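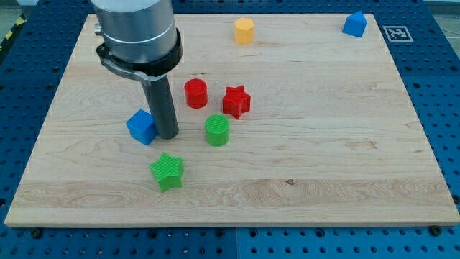 Keeping Skilled Trades Teachers in the Classroom

Feb 9, 2020

The Tolthorpe Technical College enrolls 332 students in its evening programs, and for most of the past decade its greatest difficulty has been finding people to teach them. The college's director of instruction, who took up the post in April, spoke with the newsletter at the Skuvavbridge campus about recruitment, pay and the changes planned for the coming year.

"We lost four instructors in a single term," the director said. "Every one of them went back to industry, and every one of them told us the same thing at the exit meeting. They liked teaching. They did not like the paperwork, and they could not afford the cut in wages."

The college has since revised its starting pay scale. Years spent in a trade are now counted toward placement on the scale, up to a limit of 15. Under the earlier rules, an electrician with a long career behind her began at the same step as a recent graduate. The director described the former arrangement as "hard to defend to anyone who asked about it."

Pay is one part of the plan. New instructors must complete 100 hours of teacher preparation, and until last year they did so on their own time. The hours are now spread over two terms and scheduled during the working day. Sandoval, the college's partner for teacher training, provides the coursework and sends an observer to classes twice a term.

"The observer is there to help," the director said. "Our instructors were wary at first – they had been inspected before, and they expected more of it. Several now ask for extra visits."

Asked whether the trades themselves had changed, the director pointed to the reading load. Apprentices in plumbing and heating work from longer manuals than their predecessors did, and the codes are revised often. The college has added a reading support class, held before the evening session, and attendance is open to all students without a referral.

Attendance records and lesson plans have been moved to Wodia, a shared records system already used by the admissions office. The change has drawn complaints, chiefly about slow log-ins at the start of class. "Those complaints are fair," the director said. "We are working through them with the office, and paper sheets will be accepted until the end of the term."

Applications for instructor positions in welding, carpentry and electrical work remain open. Candidates without a teaching certificate are encouraged to apply and may request a classroom visit through the main office at Skuvavbridge before submitting their forms.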